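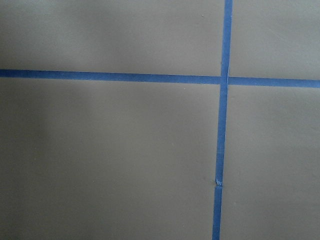
The Drotby shortlist went up at breakfast, and Demyd Ivanyshyn read it standing on the stairs with one boot on. Lamp number 2924 was his. He shouted so loudly that Coelho came out of the flat below holding a frying pan.

"You're in?"

"I'm in! Public spaces, small budget!"

Small budget was putting it kindly. He had lit the whole Allum underpass for less than the price of a sofa, and every penny had gone on the fittings (the brackets were from a skip behind Gillow's, lovely heavy things, you couldn't buy them now). For six weeks he had walked through it at night, moving one light a hand's width to the left, then back again, then left. What he wanted was for a person coming down the steps to see the far end before they saw the walls. That was all! It had taken 500 sketches to get there.

"And what do you win?" said Coelho.

"A dinner. A glass thing. They put your name up on a screen."

"You'll need trousers."

He rang his mother, who asked whether the judges had been to the underpass after dark, and he had to admit he didn't know. They had the photographs, and the drawings, and two pages of writing he had sweated over more than the wiring. She said pictures never did it justice and he should take them all down there himself, in the rain for preference, when the floor shone and the whole roof seemed to lift. He loved her for that.

So in the evening he went on his own. It was raining beautifully. A woman came down the steps with a pushchair, talking into her phone, and halfway along she stopped talking and looked up, and then carried on with whatever she had been saying about her sister's kitchen.

Demyd stood by the far wall, grinning like a fool. The third light from the end, he noticed, could still go a touch to the left. He went home for the ladder.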